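When the arm stopped answering

The technician who looks after the arm at Pullex keeps a printed copy of the fault log in a drawer. It runs to 32 pages, and most of it covers a single afternoon.
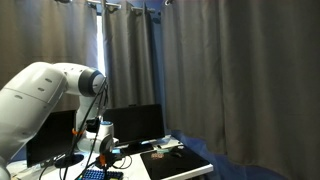

PRUNSTEAD, September 24, 2018

The fault first showed up as a pause. The arm would be partway through a move when it held its position, and the screen gave code 1187, a lost signal from the wrist.

"The first time, I cleared it and carried on," the technician said. "I shouldn't have. It came back within the hour, and the third time it didn't hold. It dropped nearly 90 millimetres before the brakes caught it."

No one was hurt. The technician had been reaching across for a part and had a hand on the desk when the arm came down.

"I heard it before I saw it. I pressed the stop and then sat there for a bit."

The supplier, Dusanon, asked for the log and suggested a software update. That was put on and made no difference. The cause was found by an engineer from Paiva, the firm that does the yearly checks, who moved each cable by hand with the power limited until the code came up again. One of them had been fixed too tightly near the elbow. Every time the joint bent fully it pulled on the connector, and after 300 hours of running the connector had worked loose.
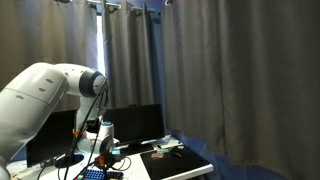

Cable routing is now the first item on the start-up sheet. The technician checks it with the power off, then again at slow speed through the whole range of movement. The black cables run down the length of the arm with an orange clip around them on the forearm, and it is the slack at the elbow that gets the most attention. "You bend it as far as it goes and you watch the plug," the technician said. "If the plug moves, you stop."

The rule about clearing faults has changed as well. A code may be cleared once. If it comes back, the arm stays off until the cause has been written down and a second person has signed for it.

Asked whether the work had slowed down, the technician said it had, by a few minutes each morning. The new sheet will be looked at again in December.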